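Thread, 1/13. I spent an afternoon at the Badura open day, where a company called Drirgate lets the public sit in its self-driving test car. They gave me a lanyard and a pen. The pen works.

2/13. The day starts in a hall with a coffee machine and a lot of gray carpet. Silvana Caldeira runs the demo rides. She has the calm of somebody who has been asked "but what if it sees a cow" 1,000 times. A man in the front row asked about cows.

3/13. The answer on cows was long and I will spare you. Short version: it stops for cows.

4/13. Then the software tour. The driving program is called Ninh. The sensors come from an outfit named Biteck, who had their own table with their own mints. Better mints than Drirgate's, and I think both sides knew it.

5/13. Rides go out 2 guests at a time. You sign a form. I got the front passenger seat because the other guest gets carsick, which she told everybody, including the form.

6/13. There is a safety driver behind the wheel with his hands resting on his knees. I have never watched a pair of knees so closely.

7/13. First stretch, very dull. The car drives like my aunt on the way home from church. It signals for everything. It left a gap ahead of us you could park a bakery in.

8/13. And then the high point of the afternoon, a red light. Left-turn arrow in one lane, right-turn arrow in the other, three big red signals telling us the same thing, and a bus company banner on the grass looking for drivers: "Busfahrer:in gesucht." So the humans are still hiring – good to know. 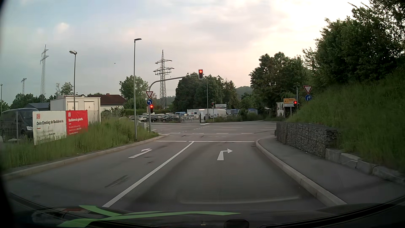

9/13. Silvana, from the back seat, explained what Ninh does at a spot like this. It has to work out which signal belongs to which lane, then read the signs on the mast, then ignore the ones that only matter when the lights are out. Those yield signs are for a power cut. I have had a license for years and I had to think about that one.

10/13. I asked if it reads the job ads too. She said it sorts them under "flat things beside the road." I have been called worse.

11/13. Back at the hall they put our ride up on a big screen with colored boxes around everything. The carsick guest left for air. The man from the front row wanted to know why the boxes wobble. They wobble when the program is less sure of itself, and I would like that feature on my coworkers.

12/13. Numbers for those who like them: Drirgate says the test route has 96 mapped signals, and they had 400 people sign up for rides. No idea how many got one. The line for the simulator was long and mostly dads, so I skipped it and went back to the Biteck table.

13/13. Would I ride in it again? Sure, if I wasn't in a hurry. They're doing another open day in October, sign-up is at the front desk and you need closed shoes. I asked why closed shoes. Silvana said it was on the form.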